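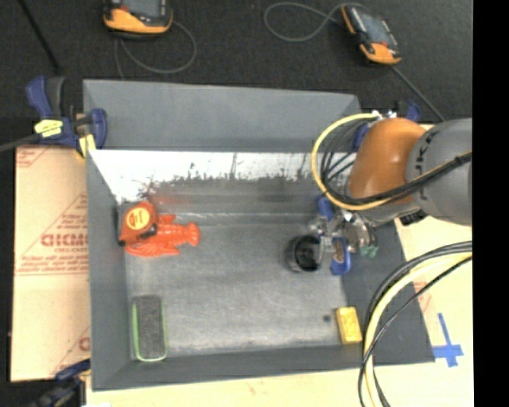 ## 4 灰色浅箱的布置与混放小件的整理

本章适用于 Zoseo 灰色矩形浅箱(以下简称“箱体”)在木质台面上的布置、装入、日常整理和清空。箱体的开箱检查见第 3 章,堆叠与搬运见第 5 章。

本章所称“小件”,指可单手拿取、无须固定即可放入箱内的物品,例如卷尺、杯子、小块状物、塑料玩具。液体、粉料、带刃口且无护套的工具不属于小件,不得按本章方法存放。

### 4.1 布置前的准备

需要的物品:

- 箱体,2 个(一个使用,一个在清空时周转)
- 干布和微湿的软布
- Tirix 防滑垫(选配)
- Brirker 可移除标签
- 记录表,格式见附录 B

准备步骤:

1. 清理台面,除去木屑、胶粒和金属碎屑。
2. 用手掌在箱体将要占用的区域来回抹一遍,确认没有凸起的钉头或翘起的木刺。
3. 检查箱底外侧。若粘有旧标签的残胶,用微湿的软布擦除,再用干布擦一遍。
4. 检查箱口四边。有裂口或缺损的箱体停止使用,在外壁贴“停用”标签,与正常箱体分开放置。
5. 将箱体内壁和箱底擦净,等待表面干透。

> **注意:** 不要用酒精或稀释剂擦拭箱体内壁。溶剂会使灰色表面发白,发白处不能恢复。

> **注意:** 未上漆的浅色木台面容易吸水。湿布不要搁在台面上,擦完后立即移走。

### 4.2 放置箱体

1. 双手托住箱体的两条短边,将箱体平放在台面上。不要先放一边再松手让另一边落下。
2. 调整箱体方向,使长边与台面前缘平行。
3. 箱体任何一侧都不得悬出台面。
4. 用指尖轻按四角。若有一角翘动,将箱体转 180 度后再按一遍。转向后仍翘动的,检查台面是否平整。
5. 需要防滑时,将 Tirix 防滑垫裁成比箱底略小的尺寸,垫在箱体下方。垫子边缘不得露出箱体外。
6. 在台面上沿箱体外缘贴定位角标。对角贴两处即可,不必四角全贴。

电缆和软管如需经过箱口上方,应留有余量,不得压在箱沿上,也不得垂入小件之间。箱体移位后须重新检查走线。

> **提示:** 地面铺有深色地垫时,掉落的黑色或深灰色小件不易找到。此类工位建议在地垫上加一张浅色接物布,尺寸以覆盖台面前缘下方为准。

### 4.3 区域划分

箱内不设固定隔板。划分区域靠放置顺序和位置习惯完成,这样可以放入长短不一的物品。使用隔板的型号请查阅附录 A,本节不适用。

面向箱体长边,按下表划分:

| 区域 | 位置 | 适合放入的物品 | 不适合放入的物品 |
|---|---|---|---|
| 甲区 | 靠左侧箱壁 | 卷尺等较重、外壳较硬的物品 | 杯子、易碎件 |
| 乙区 | 中部 | 杯状容器,开口朝上或朝下均可 | 会滚动的圆柱件 |
| 丙区 | 右侧前角 | 小块状物、积木类 | 软质长条物品 |
| 空区 | 其余部分 | 保持空置,供拿取时伸手 | 任何物品的长期停放 |

空区须能容一只手伸到箱底。空区被占满时,不得继续往箱内放物,应先按 4.6 节清空。

区域名称只写在记录表上,不在箱底书写或贴标。箱底标签会卷边,小件卡在卷边下以后难以取出。

### 4.4 装入小件

装入前将所有待放物品摆在箱外,先过一遍,再开始放。边找边放容易造成叠压。

1. **卷尺。** 将尺带完全收回,锁扣拨到锁定位置。检查尺钩是否贴紧外壳。把卷尺靠在甲区箱壁上,标签面朝上或朝向操作者。
2. **杯状容器。** 倒空并擦干。查看杯内是否藏有螺钉、笔帽之类的小物。将杯子竖直立在乙区,杯口边缘与邻近物品之间留出能放进手指的间隙。
3. **小块状物。** 平放在丙区,最大的面朝下。有印字的一面朝上。块状物之间不要互相搭靠。
4. **塑料玩具及其他异形件。** 先找出能稳定着地的一面,再放下。带细长肢节或触须的物品(如塑料龙虾),肢节朝向箱体中部,不要顶在箱壁上。
5. **其余物品。** 放入最接近的一类所在区域。确实无法归类的,放在箱外的待定盒内,当天处理。

> **小心:** 不要将尺带未收尽的卷尺放入箱内。尺带回弹时可能划伤手指,并会将旁边的轻物弹出箱外。

> **小心:** 不要把重物放入杯状容器作为配重。杯子被提起时重量与外观不符,容易脱手。

装入完成后,从正上方看箱内,每一件物品都应能看到一部分。完全被遮住的物品应取出重放。

### 4.5 叠压的处理

混放一段时间后,靠近箱壁的物品常会互相压住。最常见的情形是较重的卷尺压在较轻的塑料件上。处理时先取上面的物品,不得从下面抽拉。

1. 确认哪一件在上。两件物品颜色接近时(例如橙红色塑料件与红橙色卷尺),先改变观察角度,再动手。
2. 一只手扶住下面的物品,另一只手竖直提起上面的物品。
3. 将提起的物品暂放在空区。
4. 检查下面的物品有无压痕、弯折或断裂。塑料细肢轻微弯曲的,放平静置;已发白或有裂纹的,取出并登记。
5. 将下面的物品移离箱壁,再把上面的物品放回甲区。
6. 轻推箱体一侧,观察两件物品是否再次靠拢。若靠拢,在两者之间增加间距,不要塞纸团或布团。

叠压本身不算故障。仅在下列情况下需要登记:

- 物品已损坏;
- 提起上面的物品时,下面的物品被一同带起;
- 同一位置连续出现叠压,调整间距后仍不改善。

### 4.6 清空与复位

每 14 天清空一次。使用频繁的工位可改为每周一清空,周期写在记录表首行。

1. 将第二个箱体放在待清空箱体的旁边,长边相对。
2. 按丙区、乙区、甲区的顺序取出物品,先小后大。小块状物若留到最后,容易被其他物品推入箱角。
3. 每取出一件,用干布擦去表面灰尘,放入第二个箱体的相同区域。
4. 取杯状容器时握住杯身。不要用手指勾住杯沿提起。
5. 物品全部取出后,查看箱底。深色斑点先用干布擦拭;擦不掉的,用指甲轻触,判断是附着物还是表面划痕。
6. 附着物用微湿的软布覆盖片刻后擦除。划痕不做处理,在记录表上标出位置。
7. 将箱体倒置,轻拍箱底,使角落内的碎屑落到接物布上。
8. 检查碎屑中有无小零件。有零件的,查明来源后再丢弃碎屑。
9. 将清空后的箱体与第二个箱体交换位置,对准定位角标。

> **注意:** 不得以倾倒方式清空箱体。卷尺、杯子与小块状物一起倒出时,较轻的物品会被砸到,落点也无法控制。

### 4.7 标签

Brirker 可移除标签贴在箱体外壁的短边上,上沿与箱口平行。每个箱体只贴一张。

标签内容按以下顺序书写:

```
箱号
工位
清空周期
责任人
```

箱号用数字,不加前缀。责任人写全名。更换责任人时换新标签,不要在旧标签上划改。

物品自带的标签和印字予以保留。字迹磨损到无法辨认时,在记录表中写“字迹不清”,不要凭印象补写型号或规格。卷尺圆形标签上的红色印字尤其容易磨淡,清空时只用干布轻擦,不要加水。

### 4.8 常见问题

| 现象 | 可能原因 | 处理 |
|---|---|---|
| 箱体在台面上滑动 | 箱底有灰,或未使用防滑垫 | 擦净箱底;加装 Tirix 防滑垫 |
| 箱体一角翘起 | 台面不平,或箱下压有异物 | 抬起箱体检查,重做 4.2 节第 4 步 |
| 杯子放不稳 | 杯底粘有颗粒,或紧挨其他物品 | 擦净杯底,移至乙区中间 |
| 小块状物总在箱角 | 清空或搬动时箱体倾斜 | 保持水平搬动,块状物最后放入 |
| 卷尺放入后尺带伸出 | 锁扣未到位或弹簧疲劳 | 重新收尺并锁定;无效则更换卷尺 |
| 深色杯子内部看不清 | 杯壁颜色深,光线不足 | 取出后在灯下检查,不要直接伸手探摸 |
| 外壁标签翘边 | 粘贴前表面有水或残胶 | 揭下,擦净,晾干后换新标签 |

以上处理无效时,停止使用该箱体,并将记录表复印件交给工位责任人。

### 4.9 配件与替换

- **防滑垫:** Tirix 防滑垫可裁剪,裁剪后不能拼接使用。表面失去黏性时用清水冲洗,晾干后可继续使用。已变硬的垫子应更换。
- **箱盖:** Kramer 平盖可用于本箱体,仅作防尘,不承重。箱内有高出箱口的物品时不要强行合盖。
- **接物布:** 任何浅色、不起毛的平纹布均可。每次清空后抖净,抖布时离开工位。
- **标签:** 同一工位使用同一批标签,颜色不混用。

备用箱体应空置存放,箱口朝下,下面垫一层纸。不要在备用箱体内临时放置工具。库存低于 3 个时补充。

### 4.10 记录

每次清空后填写记录表,项目如下:

1. 箱号与清空周期。
2. 取出的物品,按甲、乙、丙区分行填写。
3. 损坏的物品及损坏部位。
4. 箱底斑点、划痕的位置。无则写“无”,不要留空。
5. 待定盒内未归类的物品及去向。
6. 填写人签名。

颜色按目视填写,例如“橙红”“灰”“黄”。材质未经确认时不填。外观相同的物品混在一起时,用可移除标签区分,标签贴在不影响使用的一面,取出后当天揭除。

记录表随箱体保存,不放入箱内。用夹子固定在台面侧边,或放入工位文件袋。箱体停用时,记录表与箱体一并交回。

本章 5 月修订,修订人 Stuart Cropper。4.5 节与 4.6 节的步骤顺序有变动,旧版打印件请撤下。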